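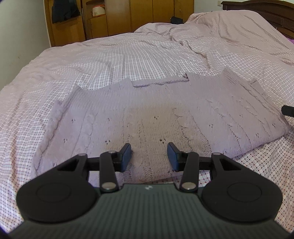 Okay, hi everybody, thanks for coming out. Mention the coffee at the back, mention the bathrooms (down the hall, left, the door sticks).

Start with the moths. I lost four sweaters in one winter, including the one my aunt in Renddale knitted for me, and I'd always figured moths were something that happened to other people's grandmothers. So this talk is everything I wish I'd known before I opened that drawer!

Ask for a show of hands: who has found a hole in something they love? Wait for it. Let people groan.

First point, and go slow here. The adult moth doesn't eat your clothes. It's the larvae, and they like wool, cashmere, fur, feathers, and they really like wool with a bit of sweat or soup on it. So wash before you store. Every time, even if you wore it once to dinner.

Tell the Costel Filip story. He ran the repair table at the Gradstead swap in April, and he had 363 pieces come through, mostly elbows and cuffs. His trick is to hold each one up to a window before doing anything else. You'd be amazed what daylight shows you.
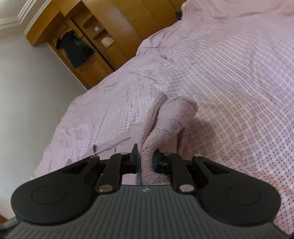 Folding versus hanging — fold your knits, please. Hangers pull the shoulders out and you get those little horns. Heavy ones go on the bottom of the pile, and don't cram the drawer.

Freezer method. Bag it, squeeze the air out, leave it in a good cold freezer for at least three days. I give mine a full week. Let it come back to room temperature before you open the bag. Somebody will ask about cedar. Cedar smells lovely and I wouldn't bet a sweater on it.

Skip the bit about vacuuming if we're running late. No, keep it, just do it fast: closet corners, baseboards, under the bed, then empty the vacuum outside.

Darning demo, ten minutes. Hand out the needles and the Baert yarn, the gray first. Remind them to go wide of the hole, into the good fabric, and not to pull tight. My first darn looked like a raisin (pass it around).

Questions. Next meetup is 24th November at the Cemel building, same room, bring a sock.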